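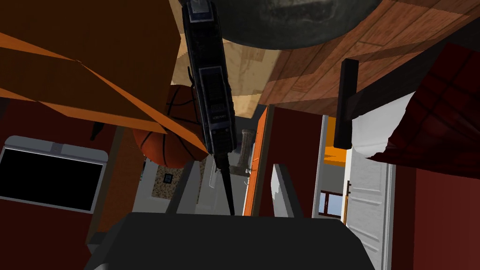

Does a high grasp score in the simulator tell us the wrist view is being used?

Only if the score falls when the wrist view is taken away, and we hadn't checked that until this week.

19/07/2019
Stumitz sim, wrist-camera grasping, radio task

Background for whoever picks this up. The Rokthorpe policy takes the wrist image plus joint angles and outputs a small move of the gripper. It was trained on 1000 simulated episodes, all of them in the room with the maroon walls. Everyone was pleased with the last report. I was less pleased, mostly on account of the joint angles. If the radio starts in much the same place every time, a policy can learn the reach from the arm alone and treat the picture as decoration.

So I ran the dull test. Same weights, same starts, but the wrist image was swapped for one saved from an unrelated episode, with the arm at a random pose. Nothing in the swapped image relates to where the radio is. I expected the score to collapse if the policy was looking.
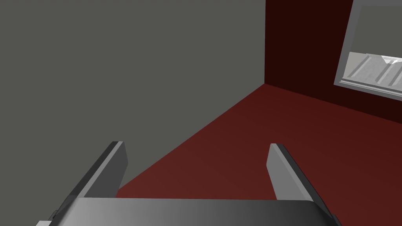
It did not collapse. With correct images we got 44 successes out of 100 starts. With swapped images we got 26. A gap of 18 is something, and I'm not going to pretend the camera contributes nothing, but more than half of what we've been calling visual grasping survives with the wrong picture. The report does not say this and it should.

Some cautions about my own test before anybody quotes it:

The swapped image is frozen for the whole episode. A policy that reacts to change between images might do something odd with a still one, in either direction. I should swap in a moving sequence and haven't.

One seed. I would not trust the gap from one seed if someone else brought it to me.

Success is still the Istident check, fingers closed and radio above table height at the last step. I watched a few of the passes on playback and in one of them the radio was wedged against the palm and would have slid out given another second. It counts as a success. I left it in both columns.

Tried masking the joint angles instead. The policy drifts and times out, as you'd expect from weights that have never seen zeros there. Tells us very little. A fair version needs retraining without them.
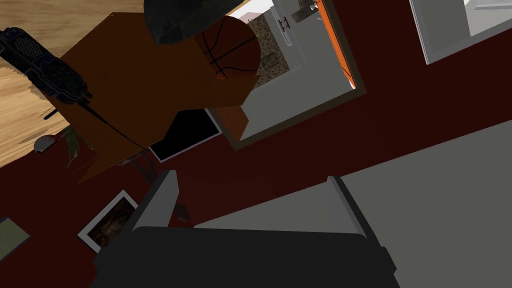 The argument I keep hearing is that the tilted wrist poses force the network to look, given how far the room rolls over between steps. I don't buy it. The roll comes from the arm, and the joint angles already give the roll exactly. A pose can look wild to us on screen and carry no surprise at all for the policy. What would force it to look is moving the radio while keeping the arm start fixed, and our start generator barely does that. I went back through the config: the object offset is drawn from such a narrow range that an open gripper would cover most of it.

The Hsueh baseline (image only, no joint input) was dropped in early July for scoring low. I think we dropped the wrong one. A low score that depends on the picture is worth more to me than a middling one that doesn't.

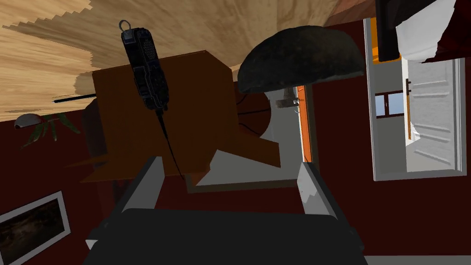
Stumitz sim, wrist view: radio with its antenna toward the gap between the open fingers.

To do
Widen the object offset, arm start fixed. Rerun correct and swapped.
Swapped sequence in place of swapped still.
More seeds before any of this goes in a slide.
Fix the Istident check so it holds for a while after the lift.
Bring back Hsueh, same offsets.
Ask for the visual claim to come out of the report until the reruns are in.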